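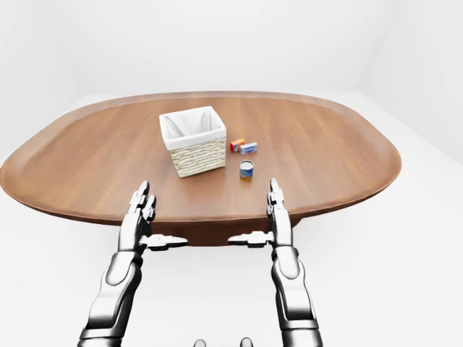
Pantry packing is the first job I give every new kid in our robot club, and after 19 practice rounds with the Skutthorpe team I've got a pile of tips that work in a real kitchen too.

Pack the can first. Cans are heavy and don't mind a box on top of them, but a box minds a can! Our kids learned this in December, when the Fladby round docked them 3 points for a squashed carton (only in the simulator, but still — ouch).

Set the basket down before you get the groceries out, and leave the middle of the table clear. If you turn it a little, the corner points at you and you can reach in from either side.

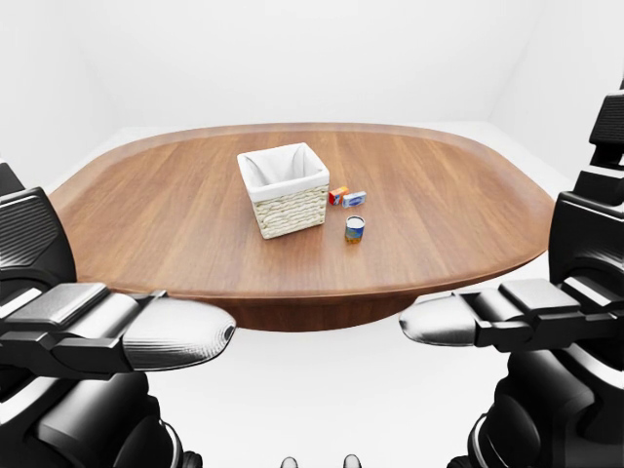 Fold the liner well over the rim, too. A floppy edge catches on fingers, and it catches on grippers even worse. We run the same packing job with different hands, and the kids who slow down near the rim always do better, whichever ones they're using.

Flat boxes go in on their sides, labels out, so you can read them without digging. My own pantry at home is done this way now and I love it.

Oh, and save your settings before you swap hands in Moges. We lost a whole evening's work once and I'm still grumpy. Next month we try jars — send me your jar tips if you have any!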